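Speaker notes: What brick sorting taught us about demonstrations
Javiera Huenchumán, Anmont meetup, July

Opening (keep it short)

Say hello, thank Gunn for the room. Ask who has ever sorted a child's toy bricks by colour. Then ask who enjoyed it. I did, and I've now watched two arms do it for most of a year, so there's my bias out in the open!

The question

At Plosside we teach arms by showing them. A person steers both arms through the job, we record it, and a model learns to copy. Everyone's first instinct is to record more. We wanted to know whether it matters more where each recording starts. So: same job, same number of recordings, two ways of laying out the bricks.

Set A had 100 recordings from tidy starts, bricks spread apart. Set B had 100 from messy starts, bricks bunched up and touching. We trained the same model on each (our in-house one, Stedetti) and gave both the same tests.

Pause here. Let people guess which won.

The set-up

Two arms on one rail, a tiled table, a bowl for each colour group. There's a fixed camera with the wide view and small ones at the grippers. Leave these up while I talk, and point out how little the gripper views take in compared with the first.

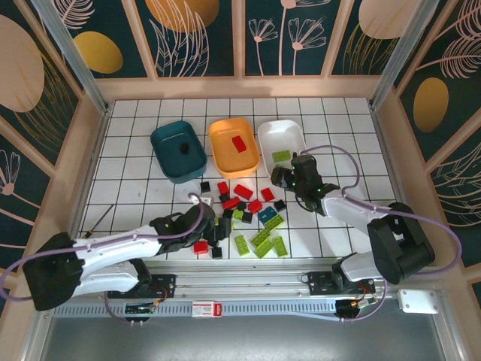
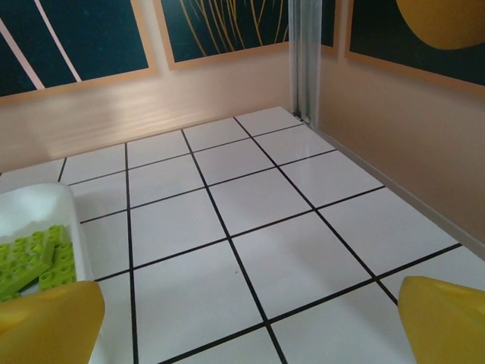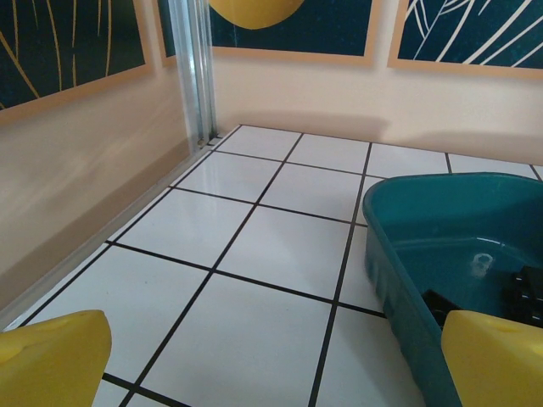
The wide view and two gripper views, all from the brick task.

What we found

Messy starts won, and by more than I'd bet on. In tests with a cluttered table the Set B model cleared it far more often. The fun part (slow down for this!) is that it was also slightly better on tidy tables. I had expected it to lose there.

My best guess is that touching bricks force the person steering to make small corrections, and the model picks those up. When a grip slips, Set B tries again. Set A tends to carry on to the bowl with nothing in its fingers. Play the clip of that if the sound system is behaving.

We ran 138 test rounds in all. Say clearly that this is one table and one kind of brick.

What didn't work

Mixing the sets half and half gave us nothing extra. Adding 20 more tidy recordings to Set B didn't help either. Don't rush past this, people always ask.

Next

Other objects, softer ones first. We also want 12 new people to do the steering, as so far it's mostly been me and I have habits.

Questions

If someone asks about speed: slower than a person, and we haven't tuned for it. If someone asks for the recordings: yes, come and find me at the break.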